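Traltatton group teaches its robots to ask "have I really got this?"

I went over to see the Traltatton lab this month, mostly because Carleen Ruddock had been promising me a look at the new grasping results for ages and I'd run out of excuses. I'm so glad I did! I came home with a notebook full of arrows and a real soft spot for a method that sounds almost too simple.

The method is called Plekier (I asked what it stands for and got a shrug), and it tackles a problem anyone who has worked with robot arms will know. The robot closes its fingers, decides the job is done and sails off to the next step, while the thing it was meant to be carrying is still sitting on the table. Or it has hold of one corner and is about to lose it.

Plekier adds a short check in between. Once the fingers have closed, the arm makes a small wiggle, and a little network looks at how the object moves in the wrist camera compared with how the room moves behind it. If the object stays put in the view while everything else slides about, the grip is probably sound. If the object drifts, the arm stops and tries again. The whole check takes less time than it took me to find my pen.

Carleen did the early work with plain blocks, but the part I wanted to hear about was the awkward stuff – cloth, which sags and folds as it likes, and light cups, which can swing round in the fingers without falling.

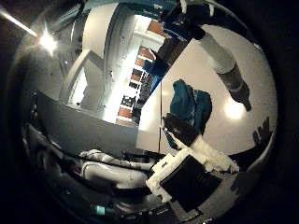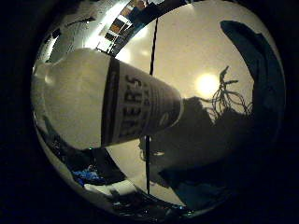 A teal cloth in the first view, and a white cup with dark lettering in the second, both through the wrist camera's fisheye lens.

TRALTATTON, November – The headline result is from the cloth and cup trials. Across 245 attempts, the arm with Plekier switched on let a bad grip through 42 times fewer than the same arm running without it. Nam-gil Son, who wrote most of the software, was keen for me to add that this is one lab with one type of gripper, so there, I've added it.

What tickled me is how little training it needed. The team started from up to 50 recorded grasps per object, sorted by hand into good and bad, and the sorting was the slow bit. Zdeňka Krajčí and Alžběta Krajčí shared it between them and argued over plenty of the cloth ones. Is it a good grip if you have the cloth but only by a fold? Alžběta said yes, Zdeňka said no, and in the end they gave those clips a label of their own. Nam-gil thinks that third label did more for the results than anything he changed in the code, and he sounded slightly put out about it.

The wide view matters as well. I'd have guessed you would want a tidy close-up of the fingers and nothing else, but the check needs plenty of background to compare against. Ceiling lights, shelves, door frames, all of it helps. When they cropped the pictures tightly to the gripper, the network began passing grips it should have turned down – it simply had too little room to look at.

It doesn't get everything right. Shiny things confuse it, and so does anyone walking past at the wrong moment, as I found out by walking past at the wrong moment. Mairéad Hegarty, who leads the group, told me the next job is a version that can cope with a busier background. She also wants to try it on a gripper with softer pads, once the pads turn up.

I asked whether you could do the same thing with touch sensors. You could, Mairéad said, and people do, but the camera is already on the wrist and already running, so the check costs next to nothing to add. Her group has nothing against touch and may combine the two later on.

The write-up is being finished now and Carleen says the labelled clips will be shared along with it, the argued-over cloth ones included. I've asked for a copy as soon as it's ready and will post a note when it lands. If you have questions for the team before then, send them to me and I'll pass them along with mine, which already fill a page.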